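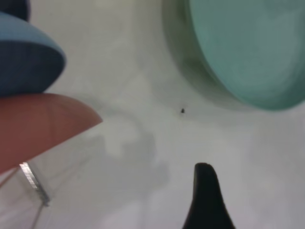
About Us

Wunolell is a supplier of reusable tableware and kitchen goods to schools, child care centers and community dining rooms. The company was founded by Natnael Kassa, who remains its director, and operates from a single building on Baria Street. We employ 50 people in purchasing, inspection, packing and customer service.

Our customers serve meals every day to people of all ages. They need cups, bowls, plates and lids that stack properly, can be told apart by color and can be replaced one piece at a time. Wunolell was established to meet that need. The company began with one line of children's cups and now keeps 394 separate items in its regular catalog.

Our Product Lines

The Pido line is intended for preschools and the lower grades. It consists of cups, bowls and snack dishes with rounded edges, offered in blue, green, red and yellow. Many centers assign a color to each classroom, and for this reason every Pido item is sold singly as well as in sets. Lids are listed separately in the catalog and may be ordered without the matching cup.

The Sayegh line is made for larger dining rooms and includes serving bowls, pitchers, trays and storage containers. Colors in this line are more limited. Discontinued Sayegh pieces remain available for three years after they leave the catalog, and customers who wish to complete an older set are encouraged to contact us before placing a new order.

Inspection and Packing

All goods are sorted by color and size when they arrive. Rims, lids and handles are checked on the work table before an item is released to the shelves. Pieces with chips, rough seams or uneven color are set aside and returned to the manufacturer.

Nearly all orders are packed within 2 working days. Cups and lids are packed in separate layers with paper between them, and a printed list is placed on top of each carton. We ask that customers compare the list with the contents on delivery and report any missing piece to the service desk, giving the carton number.

Service to Schools

Wunolell accepts purchase orders from public and private schools. A sample box may be borrowed at no charge by any school or center considering a change of tableware - the borrower pays return postage only. Sample boxes are in heavy demand in August, and early requests are advised.

Visiting Us

The showroom at Baria Street is open to customers on weekdays and on Saturday until noon. Appointments are not required for individual visitors. Groups should write in advance to the service desk, stating the number of guests and the product line they wish to see. Parking is available behind the building, next to the loading door.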